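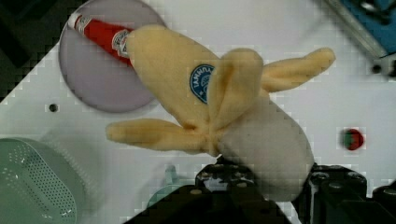 Thandeka Mnguni
@thandekasorts
Thread · May

OK so I'm redoing the whole play kitchen corner before my niece's birthday weekend and I need to talk about the banana. Yes it gets its own thread. Get a snack.

Background for new people: the play kitchen is a Hurkel, the kind with the little oven door that never quite closes, and it lives in the nook off my dining room. My own two use it, my niece uses it, half the street uses it. It had reached the point where you opened the oven and food just came out at you.

So last night after bedtime I cleared it all out onto whatever surfaces I had. Food, plates, bottles, baskets, a tea set with more lids than pots. The plan was to be done by 9. (I was not done by 9.)

And then the banana. It's plush, it's fuzzy, and it's made so it looks half peeled! Three big floppy flaps and then the pale fruit part poking out the end. It even has a round blue sticker on it like a grocery store banana. Somebody at a toy company fought for that sticker and I love them.

I've had it on the table next to a plate and a ketchup-looking bottle for most of this process and I keep picking it up when I should be sorting.

Several of you have asked what my system is and I'm flattered you think there's a system. But fine, let me tell you what I'm doing this time, which is different from what I did in the fall, which fell apart in two weeks.

Last time I sorted by what the food IS. Fruit bin, vegetable bin, bakery bin, drinks bin. I made labels. I was so pleased with the labels.

The children did not care that a tomato is a fruit. Or they cared way too much, and there was yelling. My sister still brings up the tomato.

This time I'm sorting by how it feels and how you clean it. Soft things together, hard things together, anything with holes or a nozzle gets its own spot. That's the entire idea. I got it from my friend Chantelle Cele, who ran a toy library for years, and when she told me I wrote it on my hand.

So the banana is in Soft. Soft also has a felt pizza, some ravioli my mother-in-law sewed, a knitted doughnut and a fried egg that's basically a coaster at this point.

Soft goes through the wash together in a zip bag, cold, gentle, then lies flat on a towel overnight. Do NOT put a stuffed thing with flaps in the dryer on high. I did that with a plush corn on the cob and the husks came out crispy. I don't know how else to describe it. Crispy.

Please check the tag on yours before you copy me, though. Some of them are surface wash only and the stuffing goes into one sad lump at the bottom. Damp cloth, tiny bit of dish soap, blot it.

Hard is plates, bowls, cups, cutlery, plus the plastic food. Those get a bath in the sink. I line up a dish rack and the kids "do the dishes," and it keeps them going for longer than any screen I own.

Side note on plates: I've stopped trying to keep sets together. We had the Zella picnic set, with the stacking cups, and I spent years hunting for the one missing cup. It's gone. It lives somewhere else now. The remaining cups are happy with plates from other families and so am I.

Third group is Holes and Nozzles. Baskets, colanders, squeezy bottles, the toy whisk. I keep a pale mint one with all the little holes for "draining" things and it's probably the hardest-working thing in that kitchen. Last week it was a hat, a jail for a dinosaur and a steamer, in one morning.

Anything with a nozzle or a cap, open it up and look inside before you put it back. I'm begging you. Kids put water in there and water sits. I threw out a bath-toy teapot last year that I still think about.

Oratile Gumede just texted me (she's reading along from her couch, hi) asking if I counted it all. I DID count it all, I was already up, why wouldn't I.

138 pieces. In one play kitchen! That's before the tea set lids.

I own fewer pieces of real kitchen stuff than that. I went and looked in my actual utensil drawer and felt like I should be cooking on the Hurkel.

So, what's leaving. My rule is that if it has sat in the bottom of the oven for months and there wasn't a single tear shed over it, it goes. The cardboard cereal boxes that have gone soft, the second cash register, all of the peas. Every pea. I've stepped on my last pea.

The good stuff goes to Mpho Msimang, who's setting up a play corner at her salon so people can get a haircut in peace. She wanted food, plates and something to carry it in, and she's getting two bags and the spare basket.

She also asked if the banana was part of the deal and I said Mpho, we've known each other a long time, don't make this weird.

Shelving! I got so many messages about shelving last time. I'm using a low Steyn unit, three open cubbies wide, on its side. I got it secondhand. It's got a dent in one corner that I've turned to the wall.

Low and open is the thing for us. When I had bins with lids, the kids would tip out all of them to find one carrot. Now they can see the carrot.

I'm not doing labels this time. I thought about picture labels and then it was nearly 11 and I thought about bed.

What I've done instead is leave one "star" on top of each pile. Soft has the banana sitting on top with its flaps hanging over the front. Hard has a bowl. Holes and Nozzles has the mint basket. They look at the star, they know where the rest goes. In theory! I'll report back.

Morning update, 7:15. The banana has been on the phone. My youngest folded one flap over, held it to her ear and told someone called Gary that we're out of milk.

We ARE out of milk. Gary was right to be told.

8:40. The knitted doughnut is in Hard. The bowl is in Soft. The banana has been served for breakfast on a plate with imaginary ketchup, and I was made to eat two helpings. I've had worse.

But, and I want this on the record, after breakfast she put it back on the right pile. She walked over, looked, and stuck it on top with the flaps out. I nearly cried into my coffee.

People asking where it came from: I truly don't remember. There was a bag of toys at a yard sale and it may have been in that, or my brother-in-law Xolani Du Plessis brought it over, he brings strange soft things to every visit. I've asked him. He said "sounds like me."

If you're after something similar, search for peeled banana plush and look at how the flaps are attached. You want them sewn in well at the base, as kids will carry it by one flap. Always one flap. Never the part you'd expect.

Also give the sticker part a good tug if your kid is still at the everything-in-mouth stage. Mine are past that, mostly. (The dog isn't, so I check anyway.)

Somebody asked how much you'd spend to start a play kitchen from zero. Please don't start from zero with new stuff. A mixing bowl, a couple of old plastic plates, a clean empty bottle with a cap, a wooden spoon. Then ONE thing that's soft and ridiculous. You're done.

I almost ordered a giant refill set from Gestonon while I was doing all this, by the way. 550 pieces of miniature groceries. It was in my cart. I had just finished getting rid of things and it was in my cart.

I closed the tab. Then I opened it again to see if it came with a pineapple. It did. I closed the tab again and put my phone in the bread box.

The nook looks so good right now, though. You can see floor. The oven opens and nothing attacks you. I've put the little stool back where it goes and wiped down the front, and there was a sticker of a whale on there I'd forgotten about completely.

Next job is the tea set. I have 2 teapots and way more lids than that, and I'm going to sit down with all of them this afternoon and try every lid on every pot like it's Cinderella.

Oratile is offering to come and "supervise," meaning drink my real tea. Door's open.

Oh, and for the person who asked if you can get dried oatmeal out of fuzzy fabric: yes. Let it dry all the way, brush it out with an old toothbrush, then damp cloth. If you go in wet you'll just be making more oatmeal.

Show me your best weird play food please. I want to see felt shrimp. I want to see a crocheted sandwich with the layers coming apart.

Last one for now, I'm being called. We've got a customer at the Hurkel and the customer wants a banana with the peel on, so I have to go fold all the flaps up and hold them there.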